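Handout 4: Grippers You Can Build on a Bench, and What to Feed Them

Fletmont Shared Workshop, Saturday group

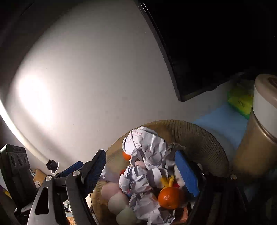 Okay, so last time we left off with everybody's fingers closing (mostly) in parallel and Ezekiel's closing like a pair of tired scissors. Ezekiel, if you're reading this, it was the linkage bars. One was longer than the other. Swap them and you're fine!

This week is all about picking things out of clutter, and I want you to go home and make yourself a mess. I mean it. A gripper that can lift one block off a clean bench has told you very little. Get a basket or a bowl, and fill it with stuff that behaves differently when you squeeze it. My usual mix is crumpled paper, a bit of cloth, a couple of tangerines, some soft balls, a sponge and one small toy with bits that stick out. Pile it up any old way and don't tidy it between tries.

Some notes on what each one teaches you.

Paper. It looks easy and it's a pain. You close on a wad, it gives, you keep closing, and then you've got one corner pinched and the rest swinging. Go in deeper than you think you need to.

Tangerines. Round, heavy for their size, and they roll when one finger touches first. Come down centered over the fruit, let both pads touch, then squeeze. If juice comes out you've found your upper limit, so write that number down.

Soft balls. Light enough that a sloppy approach just pushes them away. Good for practicing slow.

Sponge. It'll forgive nearly anything, so start there if you're feeling discouraged.

Now, pads. Bare plastic fingers slip, and I've watched people crank up the closing force to make up for it, which only breaks things. Glue on something grippy with a texture to it and try again before you touch the force setting. Troels Kvaran (he runs the Imthorpe group) likes to rough up the finger with sandpaper first, and I've come around to that. His pads stay on. Mine used to end up in the basket with the tangerines.

Check your pivot screws too! Snug, then back off a hair. If the finger wobbles sideways it's too loose, and if it won't fall open under its own weight it's too tight. That last test only works with the servo horn off, by the way. Two of you got me on that one in July.

Homework: 30 grabs from your basket, whatever's on top each time. For every grab put down the item, whether it came up, and whether it was still held after you counted to five. Leave the misses in. The shared sheet has 1598 rows from past groups and the misses are the part I read.

If you're using the Briem controller board, set your pulse limits to 1000 at the low end before plugging in the servo. Check which way yours closes first, mine's backwards.

Bring your sheet and your spare screws next time. We're starting on wrists.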